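1 February 2021

I said in August that I'd believe in the home robot when it could put away my laundry, and I'm sticking to it. My student club signed up for the Mackay challenge anyway, 18 votes to one, and the one was me.

The task we drew is folding. You record people folding clothes with hand-held grippers, feed it all to the Astutach software, and a robot arm is supposed to pick up the habit. The rules ask for 3,000 recordings. We have nearly 200.
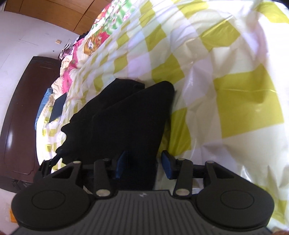
My first complaint is that black clothes are a terrible choice for this. Even I lose track of which layer is the top one, and I have eyes and a lifetime of practice. Our team lead says variety is good for the model. Fine, but I'd like to see it manage a dish towel before we move on to anything with straps or sleeves.

My second complaint is the gripper itself. Two fingers are enough to pinch a fold and drag it over, but smoothing is hopeless. At home I use my whole forearm for that. So we're teaching a machine to fold the way a person folds with a handicap, and then the judges will grade it on neatness.
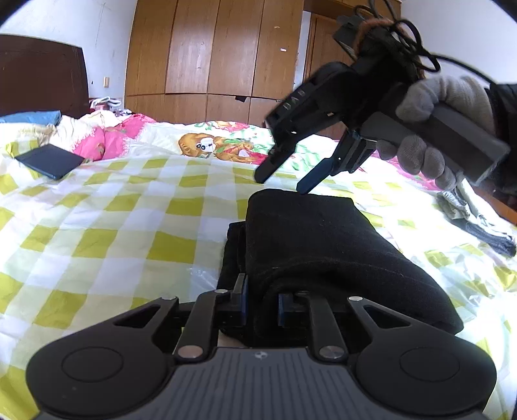 Two grippers working one garment goes better, I'll admit that much. It's also slow, with a lot of "wait, are you holding it?" The team that won last year, Nodamico, reportedly got through a shirt in 19 seconds. I'd want to know how many tries they left out of the video.

I'm still going to the next session. Somebody has to label the bad takes, and I seem to have a talent for spotting them.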